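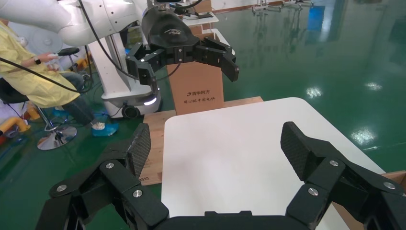 Stuso cable notes, second release
Maintained by Hajnalka Szűcs and Tibor Orbán. Last edited March 2021.

What this covers

Storing and tidying thin equipment cords: coiling, tying, putting away, finding again. It grew out of a January argument over whether the way we bundle spare cords makes any difference. I still have doubts. Read the numbers with that in mind.

Contents

cords.csv — 73 rows, one per cord
ties.csv — what holds each bundle, if anything
notes.txt — remarks by Dénes Boros, unedited

Columns in cords.csv

id: our own number, no meaning
color: as judged by whoever had the cord in hand
tie: twist, strap, none, unknown
tangled: yes or no when taken out of storage
checked_by: initials

How a bundle is described

We record the tie and whether the loops stay together. We do not record loop size. Two people measured the same bundles and disagreed so often that we dropped the column. 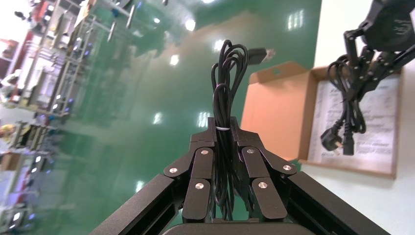
Thin black cord in loops, white twist tie around the bundle.

A bundle like that goes in as tie = twist. The color of the tie is not recorded. Pankaj Bhardwaj wanted it added and may be right, but he has yet to show what anyone would do with it.

Known problems

37 of the rows have tie = unknown. That is half the table, and any claim about twist ties against straps should be treated as weak until somebody fills them in.

"Tangled" was never properly defined. Dénes says yes if he has to put the cord down to sort it out. Tibor says yes if it annoys him.

Black cords dominate. Don't expect the counts to say anything useful about other colors.

The first release claimed that twist ties "prevent tangling." We had no basis for that and the sentence is gone. If you copied it somewhere, please take it out.

Use

Free for any purpose. Credit is nice — a correction is better. Send changes to Hajnalka with the row id and the old value, and leave the id column alone. Rows with no initials in checked_by will be sent back.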